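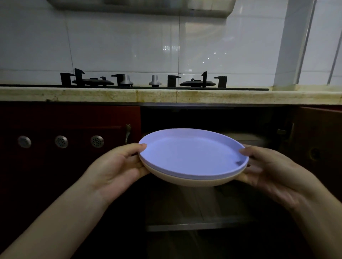 Equipment planning for household task recording

By Lumturie Jurić
September

Print this article | E-mail this article

Equipment planning for household task recording is the process by which a laboratory or company decides what to buy, rent or build before it records people doing chores for use in training robots. It covers head-worn cameras, storage, spare parts, household goods and the use of kitchens. The term is used mainly by groups working on home robots.

Scope

A plan usually separates capital items from consumables. Capital items are cameras, head mounts, computers and disk arrays. Consumables include batteries, straps, memory cards, dishes and cleaning supplies. Kitchen access is listed on its own line, as it may be paid by the day, by the month or through a lease.

Tasks are chosen before equipment. Moving stacked plates to or from a low cabinet calls for a camera angled far enough down to keep both hands in view, while work at a cooktop or high shelf calls for a different tilt. A mount that adjusts without tools is often preferred where one wearer performs both.

Budgeting

The Skitska project, directed by Idrisa Mussa, is often cited for its published budget. It planned for 21 head-worn cameras across 7 kitchens and set aside 44 percent of its funds for storage and file checking. Cameras took a smaller share than the project had first proposed. Mussa later wrote that the dish allowance had been set too low and that replacement plates were bought from the travel line.

The supplier Clistis rents head mounts in lots of 50, with spare straps charged separately. Smaller groups have shared a lot, although this requires agreement on who pays for damage in transit. Bistudlow, a competing firm, sells its mounts outright and offers repair under a yearly contract.

Rent or purchase

Vinh Phùng compared the two approaches in a study for the Lương laboratory. He found that purchase cost less for programs recording in every quarter of the year — provided that the same camera model remained in use. Wumpini Nutsugah disputed this result on the grounds that the study left out staff time for repairs.

Site planning

Real kitchens differ in counter height, lighting and cabinet layout, and plans commonly call for a visit to each site before orders are placed. Glossy wall tile can reflect lamps into the lens, so portable lighting is normally ordered after the visit.

See also: Data storage; Equipment leasing; Home robot

Last updated: September, by Vinh Lã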